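Pritthorpe Repair Shed: the workstation pages

Gallery, June 2018

Quick write up before I forget it all. Most of the pictures are on the older pages, this one is mainly notes with the tower on the bench. Sorry for the gaps, will tidy later.

We had a clear-out of the back store in January and ended up with a lot more desktop towers than shelf space. Some go out again as they are, some get stripped for parts. The black and silver ones are the nicest to work on. Blue bits are the bits you touch, more or less, so you can get a long way in before anyone goes looking for a screwdriver.

Order we do things in, for those asking. Power lead out, hold the button in for 10 seconds, side panel off, tower laid down flat with the open side up. Always flat. Standing them up means one hand is holding the case all the time and you drop screws in the bottom.

Then have a proper look before touching anything. What's fitted, what's gone, where the cables run. Write it on the sheet. Graphics card and hard drive get their own line as they are the parts people ask for most.

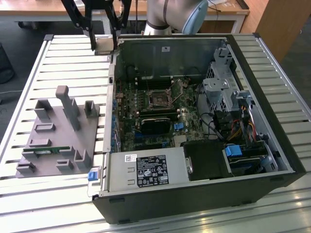 Sheets go in the Gisler folder, the green one, not the tray by the kettle. Tray is for invoices. Two sheets went missing in there last winter and we had to open both machines up again to see what was in them.

Processors. If the socket is empty leave the lever and the bracket alone and don't put a finger anywhere near the contacts. Bent contacts are a pig to put right and mostly you can't. If we have a cap that fits, it goes on. If not, panel back on as soon as you're finished and a note on the outside saying NO CPU in big letters. Had one go up to the front desk without a note, took an hour to work out why it wouldnt start.

Memory next. Slots both sides of the socket on the big boards, so check both rows, it's easy to do one and forget the other. Sticks go in the Plorko boxes, sorted by size, not by make.

Graphics cards: support the far end while you let go of the catch. Bag it, label it, shelf two.

Drives. Nothing leaves the shed with a drive that hasn't been wiped, no exceptions. Lift the latch, slide it out, number on the drive and the same number on the sheet. We're up to 848 on the drive list, which includes the 805 from the old book that got typed in over the spring (thank you, eyes still recovering).

Power supplies. Read the label, write down the wattage, test it on the Hasus tester by the window. Do NOT open the box. If it fails it goes in the recycling cage whole. Cables tied with the velcro strips please, cable ties have to be cut off again and somebody always nicks the insulation.

Dust. Soft brush and the small vac, outside if it's dry. Perforated drive cages hold on to it something awful, the brush with the long bristles gets in there best.

Bench is slatted so small screws will end up in the grooves. Use the magnetic dish. Running a magnet along the slots at closing time found us nearly 200 screws, so if you are short of a case screw have a look in the jam jar before ordering any more.

Still wanted: processor caps, any size, blanking plates, a second magnetic dish, and antistatic bags big enough for a full length card. Bring them to the side door, front one sticks.

Laptops on the next page when I get round to it.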